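How to Check Which Apps Can Use Your Camera and Microphone

Posted 16th August by Reginald Dunleavy
Filed under: Privacy, Phones, Laptops

I did this on my own phone last month, expecting to feel smug. I had 75 apps installed, and 38 of them were allowed to listen to me. One was a flashlight. Another was a game about stacking pancakes, which I had last opened on a delayed train.

The whole job takes one cup of coffee. Menu names move around a little between versions, so if yours says "Privacy" where mine says "Privacy & Security," you're in the right place.

On an iPhone or iPad

Open Settings and scroll down to Privacy & Security. Tap Camera. You'll get a list of every app that has ever asked, each with a switch next to it. Turn off anything you can't explain out loud to another adult.

Go back and do the same under Microphone. This list is usually longer and more embarrassing.

Switching something off won't break the app or delete anything in it. Next time it wants the camera, it will complain, and you can decide then whether it has a point.

On Android

Open Settings, then Privacy (on some phones it's Security & privacy), then Permission manager. Tap Camera. Apps are sorted by how much they're allowed to do. Go through the allowed ones and move the freeloaders to "Don't allow." For the ones you do use now and then, "Ask every time" is a fine middle setting, if you can stand being asked every time.

Repeat for Microphone. While you're in there, have a look at Location too, but that's a second cup of coffee.
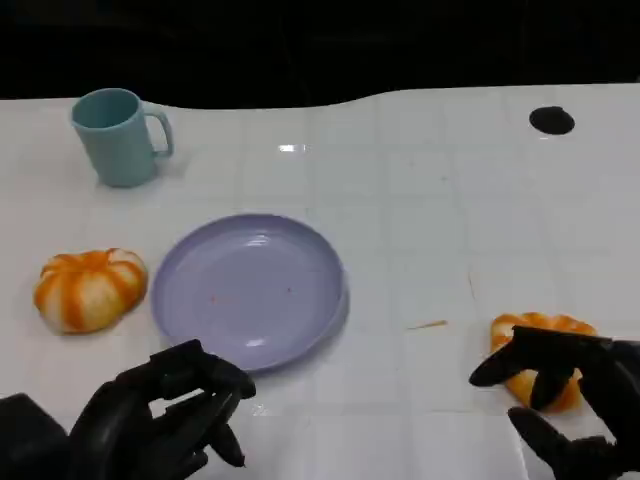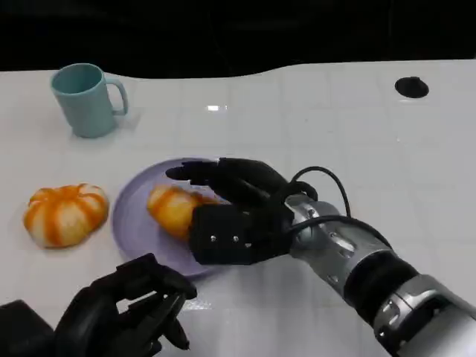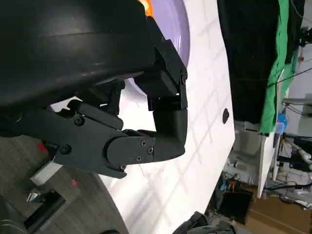

STEP BY STEP: COMPUTERS AND BROWSERS

On a Mac

Apple menu, System Settings, Privacy & Security, then Camera and Microphone. Same list, same switches. Some programs have to be quit and reopened before the change takes hold, and the Mac will tell you so.

On Windows 11

Start, Settings, Privacy & security, then scroll to App permissions. Camera and Microphone each get a page. Look near the bottom for "Let desktop apps access your camera." Older programs are lumped together under that one switch, so you can't always pick them off individually. If you have a video call program you need, leave it on and uninstall whatever else makes you nervous.

In the browser

People skip this part, and it's where the odd things live. A website you allowed once can stay allowed until you say otherwise. Bořivoj Paulík, who shares my office and corrects my spelling, had given his microphone to a sofa store.

In Chrome, open Settings, Privacy and security, Site settings, then Camera. Anything under "Allowed to use your camera" can be removed with the trash can icon. In Firefox, go to Settings, Privacy & Security, scroll to Permissions, and click the Settings button beside Camera. In Safari on a Mac, choose Safari, Settings, Websites, and pick Camera from the left side.

Then set the default to ask. Yes, you'll see more pop-ups. Read them before clicking, which I realize is a lot to request of anyone.

The little dot

Newer phones show a small colored dot at the top of the screen when the camera or mic is in use. On an iPhone, green means camera and orange means microphone only. If it lights up while you're reading the weather, swipe down to open Control Center and see who's responsible. On Android, swipe down and tap the green indicator.

Do you need a webcam cover?

A scrap of tape works. If you'd like to spend money, go thin: some laptops close very tightly, and a thick slider can crack the screen. Tape does nothing for the microphone, of course.

Last thing: install your updates. I had put mine off for 39 days, so I'm in no position to lecture, but go and do it anyway.

278 readers found this useful

Next: Turning Off Location History Without Losing Your Maps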